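Keeping a home office PC tidy: tips from the Janari workshop page

Last updated: October 1, 2024

Most slow computers that come to us are just full. Before you buy anything, try the steps in this list. They work for desktops and laptops, and you need no special software.

Empty the Downloads folder first. Sort it by size, move what you want to keep, and delete the rest. Installers can go, as you can always download a newer one. On the last office PC I did for Gedmont this freed 35 GB.

Check what starts with the computer. Open the startup list and switch off chat programs, updaters and game launchers. Leave the antivirus and the touchpad driver alone.
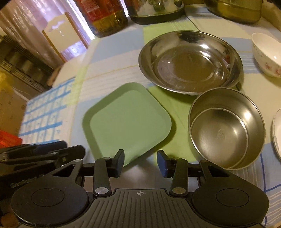 Restart when you are done and see how long it takes to reach the desktop. If it still takes more than 90 seconds, look at the drive. An old spinning disk is usually the cause, and a small solid state drive is the cheapest fix.

Dust matters too. Shut down, unplug, and hold the fan blades still with a finger while you blow out the vents. Short bursts are better than one long one. Do it outside if you can - the dust goes everywhere.

For file names, put the year first, then the month, then a plain word or two. Ankit Sachdeva asked about tags. I don't use them, they get lost when you copy files to another system.

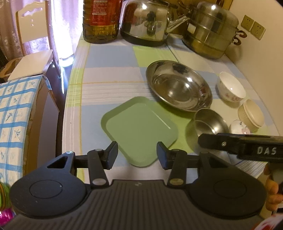

Black jaw arms, pads open and facing each other.

Backups: one copy on an external drive, one somewhere else. Unplug the drive when the copy is finished. Open a few files from it every January to make sure they still read. I keep old versions for 90 days and then let them go.

Passwords belong in a password manager, with the main one written on paper and put in a drawer that locks.

Contact: Rahel Hubmann | © 2024 Janari | Back to top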